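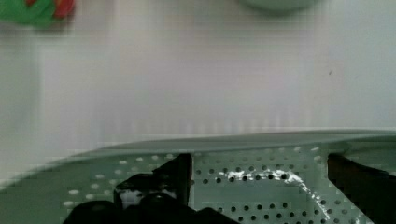

The arm that kept stopping short

Wednesday, July 17, 2019

I lost most of last week to a fault in the arm, and I want to write it down before I forget which things I changed. If you have a Tirkar controller and a wrist camera, some of it may save you an evening.

The job is simple enough. The arm picks toy food off a white table and puts it in a green tray with holes in it. I have been running it in the back bedroom since February, on a Grirnaton arm with the Orkonari vision software doing the looking. It had been dull and reliable for months, and then it started going down in the wrong place. The fingers would drop over the tray, close on nothing, lift, and the log would say "object held". Then it would carry the nothing to the drop position and let go of it.

The false "held" bothered me more than the miss. A miss I can live with. An arm that believes it has hold of something will swing at full carrying speed, and on the second evening it swung into the lamp.

First I blamed the calibration, so I did the whole routine again. It took two hours and made no difference. Then I swapped the cable to the camera, which I had been meaning to do anyway. No difference there either.

After that I did what I should have done at the start and saved the camera picture at the moment of each grab. The fingers are open over the tray with only the green floor and its holes between them. Light is coming off the plastic in a long white streak that washes out several of the holes. The toy it might have gone for is away in the top left corner, green and red and blurred, with a good stretch of bare table in between. There is also a speck on the table towards the right. I wondered about that too, and wiped the table, but the fault carried on.

The streak was the trouble. The software looks for a patch that stands out from its surroundings, and the glare on the tray stood out more than the toy did. I had moved the lamp to make room for a shelf. I had not thought of that as changing anything.

I went back through the log to see how long it had been going on. Out of 1876 attempts, 1856 were fine. The other 20 all came after the shelf went up, and every one of them was logged as a success. I had been reading the success figure each night and not looking any further.

The false "held" was a separate fault. The grip check compares motor current against a threshold, and mine was set to 634 in the config file. I don't remember choosing it. It was low enough that the fingers shutting against each other passed as a grip. I have raised it, and I have also added a check on finger position, so if they close all the way the arm stops and waits for me.

What I have changed, then:

The lamp is back on the left and points at the wall.
The software ignores anything inside the tray rim when it is looking for something to pick up.
The grip check needs both current and finger position.
Carrying speed is halved until the check has passed twice.
The stop button is now on my side of the table. It was behind the arm, so I had to reach past the thing to stop it, and I did that on the night of the lamp. Please don't copy me there.

I asked on the Kalniņš forum whether a matt tray would be better. Two people said yes and one said to sand the one I have. I may try sanding a corner first. I still need to test it in the late afternoon, when the sun gets round to that window, and I have left the speed down until I have done that.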